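Bernirell Evening Companion, two months in

My mother is in the middle stage of dementia, and the hours after supper are the hard ones. She paces, looks for her purse, asks to go home. So when the Bernirell Companion showed up in every caregiver newsletter I get, promising "calmer evenings," I bought one. It cost $400 with the charging base.

It is a tabletop speaker with a soft amber light. You record reminders in your own voice, load some music, and set a schedule. The company says familiar voices and steady light reduce agitation. I looked for the proof and found a pamphlet about 14 people in one care home, with no comparison group.

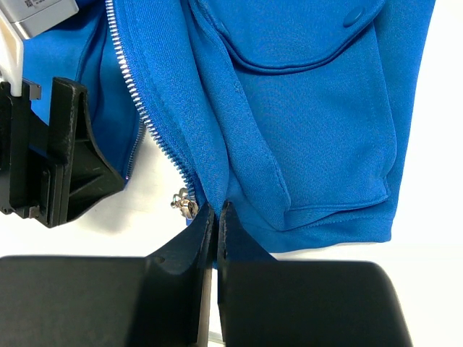
Blue zip-up jacket.

The light is fine. A lamp on a timer does the same job. The music helped on some nights, though Mom has always liked music and we already owned a radio. The voice reminders were the real trouble. Hearing me tell her to drink some water when I wasn't in the room sent her looking for me, twice as far as the front porch.

Setup took most of an afternoon. The app, made by Daris, logged me out whenever the wifi dropped, and support wanted the whole serial number, ending in 3527, every time I wrote. 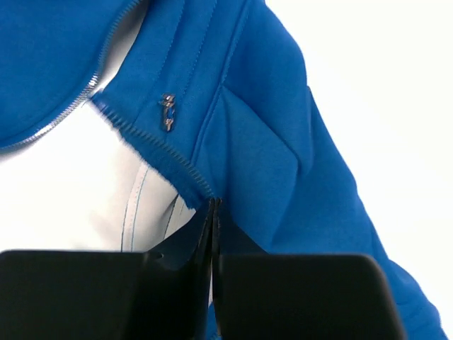
Risorwood wrote in to say her father did well with the voice feature once she switched to recordings of his sister, and that she would buy it again.

Maybe so. Every person with this disease is different, and I'd take that as a reason to ask for a longer trial period -- the one you get is 14 days, and we had good and bad stretches longer than that back in April, with no gadget at all.

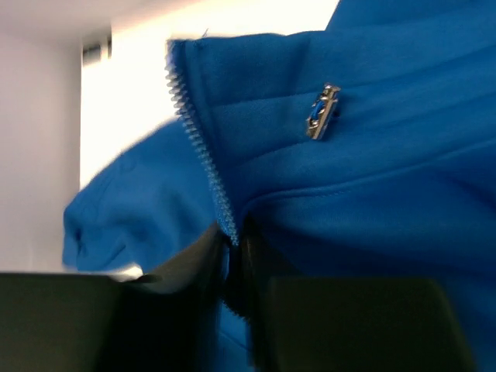

The return policy also leaves out the charging base once it has been opened. I kept ours. It runs the light and nothing else.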